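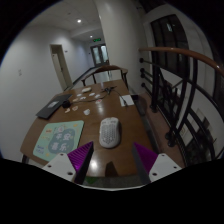

Elfriede Wallner wrote to ask whether the Rolus table oil could be used on a top she had already varnished, and whether she would regret it. No, Elfriede, and yes. Oil needs bare wood to sink into. On varnish it sits there like a guest who has missed the last bus, and by morning it has collected every crumb in the house.

For everyone with bare or previously oiled wood, the news is better.

Rolus Table Oil, 100 ml or the big tin

Made for us by Danzer in Trimberg, to a recipe they have changed once, in November, when they took out the lemon scent. We had letters about the lemon scent. We have since had letters about its absence.

It dries to a soft sheen with two coats, and a shine you can check your teeth in with four. Leave 18 hours between coats. The tin says overnight, but people's ideas of a night vary a good deal. Use a lint-free cloth, go with the grain, wipe off whatever hasn't soaked in after a quarter of an hour, and lay the cloth out flat outdoors to dry before you bin it. Oily rags in a heap can catch fire by themselves. We are not being funny about that one.

The small bottle does a bedside table or a very neglected chopping board. The 1,000 ml tin does a dining table that seats eight, with enough left over to start on the chairs and then lose interest.

Suits oak, beech, walnut and ash. On pine it goes rather orange, which some of you like. It won't hide scratches, fill dents or remove the ring left by your brother-in-law's mug. For rings, see Judura Ring Paste, which removes most of them and makes the rest look deliberate.

Colours: clear, honey, dark. Dark is out of stock until Danzer answers the phone.

Returns accepted on unopened tins. We can tell.

Price and stock checked May 30, 2019

2 comments
18 shares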